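Progress report to the Stesitz fund – equipment planning, May
From: Tapio Aaltonen, Zirside
Period covered: since the last report, so mostly spring 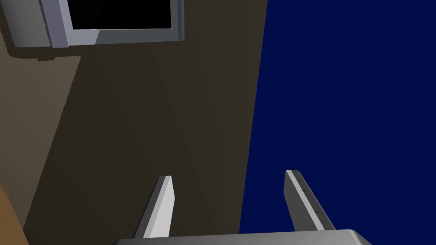

Short version first. We're still on plan for the purchase, the simulation work has moved faster than the quotes have, and I need one decision from you on the spare fingers. Details under each heading.

Where the simulation stands

Wrist view is up and running. Two-finger parallel gripper, same type in every quote we have asked for, so nothing we do now is wasted whichever arm we end up with. Sim is still plain – flat colors, very little texture. Good enough for checking reach and finger clearance. Not good enough for anything about lighting, and I would not want it quoted to anyone as proof of that.

Main thing learned so far is about finger length. Standard length looks fine for most of the part list. For the deeper trays we would want a longer set. Better to find that out before the order than after.

Ran 90 test reaches on the standard fingers. Out of those 16 stopped because the palm came too close to the tray wall. All 16 were deep tray. Have not rerun with long fingers yet, that is next.

Quotes

Bitar – quote in hand. Arm, controller, gripper, one set of fingers. Training is extra and they want it booked at the time of order. Delivery time is vague, I have asked twice.

Joslow – quote in hand but missing the mounting plate and the cable set. Looks cheaper until you add those. Asked for a revised one, promised by Monday.

Third supplier never answered. Dropping them unless you feel strongly.

Both quotes cover the same payload and near enough the same reach. My lean is Bitar, mostly on the service terms. They will send someone out inside the first year at no charge. Joslow charges for travel. But I want to see the revised numbers before I put it in writing.

Budget

Spent so far: 3363. That is the workstation, plus the license for the simulator. Both were on the approved list. No overruns.

Committed but not yet paid: nothing.

The arm money is untouched. With either supplier we come in under the line for the arm itself. Where it gets tight is everything around it – table, guarding, the air line if we go pneumatic, electrician. I had these down as one lump in the original budget and that was a mistake. Have split them out in the sheet now. Electrician is still a guess, waiting on a site visit.

Some 70 percent of the small items can be bought now without knowing which arm we pick. I would like to go ahead with those, the table first as it has the longest wait.

Decision needed

Long fingers. Two ways to go:

Order them with the arm. Costs more up front, comes out of the contingency line.

Wait and order later if the reruns say we need them. Cheaper if we don't, but Bitar's lead time on accessories is longer than on the arm, so we could sit with a working robot that can't do deep trays for a good while.

I would order with the arm. Need a yes or no from you before the order goes out.

Risks

Delivery dates. Neither supplier will commit. If it slips past summer then the commissioning slips too and the final report with it.

Floor. Building people have not confirmed the floor is OK for the bolts. Sent them the base drawing, chasing.

Staff time. It is me and one part-time engineer. Fine for now, thin once the hardware is here. Training for two people is in the budget, I would like to make it three if there is anything left over at the end.

Simulator license runs out before the end of the project. I missed that when I wrote the plan. Renewal is small but it is not in the budget, will put in a change request seperately.

Next

Rerun the deep tray tests with long fingers in the sim
Revised Joslow quote, then a side by side for you
Site visit with electrician
Order the table
Write up the acceptance tests so they can go in the purchase contract – Bitar has asked for these and so far I only have have notes

Updated budget sheet is in the shared folder, tab two. Call me if the split lines don't make sense, mornings are best.

Tapio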